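Glenys's corner: the great wardrobe clear-out

Well, I've finally done it. After years of telling everyone at the Wirnstead swap shop that they should bring in the things they never wear, I went upstairs last weekend and opened my own doors, and oh dear. I had a skirt in there I bought for a wedding in the nineties! I had three cardigans in the same shade of green, and I'd have sworn to you on anything you like that I owned one.

I started on the Saturday morning with a pot of tea and the radio, thinking I'd be finished by lunch. I was still at it when the shipping forecast came on. The trouble is that you pick up a blouse and you're straight back at somebody's retirement do, and then you have to sit on the bed for a bit (and then the cat sits on the blouse).

Katherine Huanca gave me the best tip, which was to turn all the hangers round to face the wrong way and only turn one back when you've worn what's on it. She did hers last September and says the results were embarrassing. I've turned mine now, so ask me again in a year. Roxana swears by trying on every single thing in front of the mirror, but I did four pairs of trousers and had to go and lie down.

Anyway, two big bags came out of it, plus a box of belts, and I'm bringing the lot to the autumn swap. We're in the Doltby Road hall again, doors at ten, and it costs 85p to come in, which covers your tea. Last time we had nearly 300 things on the rails by eleven o'clock and I think most of them went home with someone. Lucian is doing the coats this year so please be nice to him, he's never done coats before. Daryna Koval is bringing her sewing machine and will take up a hem while you wait if you ask early. She can't do zips on the day, so don't all turn up with zips!

A few bits people keep asking me. Yes to shoes, as long as they're in pairs and you'd give them to a friend. Yes to children's things up to any age. No to pillows and duvets, we just haven't the room. Handbags are a yes, but do go through the pockets first. I found a 20 euro note in one in the spring and it took me a fortnight to find out whose it was. 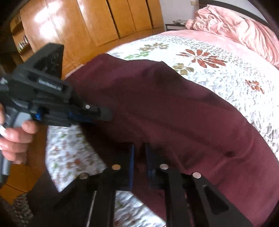 Furniture is the other question, and I'm afraid it's still a no at the hall, much as I'd love it. What we can do is put your name on the board by the kitchen hatch with what you've got and a phone number, and people can come and see it at your place. If you've a wooden wardrobe like the one behind all that black gear, say whether it comes apart and measure your stairs before anyone turns up with a van. My sister didn't measure hers and the thing lived on the landing until Easter. Cards for the board are free and I'll have pens with me.

See you there, and bring your own bags if you can!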